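Catégorie : Suivi de projets / Rapports intermédiaires

Atelier Clullier — rapport d'avancement au fonds Liapis, période close fin mai
Rédigé par Fotini Chatzigeorgiou

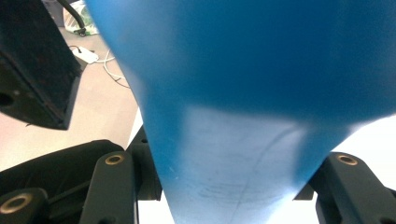
Tri et état des objets

Nous avons continué le tri des objets en réserve, commencé au printemps. À ce jour, 584 pièces sont passées sur la table et 130 attendent encore. Le travail avance bien, même si la description de l'usure prend plus de temps que je ne l'avais prévu dans la demande.

Pour les objets bleus de forme évasée, comme celui de la photo, la fiche distingue maintenant deux zones. La partie large a gardé une couleur soutenue et régulière; la partie étroite est beaucoup plus pâle, avec des rayures fines et des traces grisâtres. Anastasia Vasilakis propose de noter séparément la décoloration et les rayures — avant, nous mettions tout sous le mot « usé », et cela ne permettait pas de décider.

Décisions prises

Les pièces rayées mais entières restent dans le lot à réemployer. Nous en avons mis 128 de côté pour la salle Turus, qui les recevra après l'été. 18 pièces fendues sont sorties de l'inventaire.

Dépenses

Les étagères ont coûté moins que le devis. Je demande votre accord pour utiliser le reste en bacs de rangement et en étiquettes, les anciennes se décollent.

Suite

En juin nous terminerons la réserve du fond, puis la relecture des fiches. Le tableau complet des dépenses vous sera envoyé avec le prochain rapport.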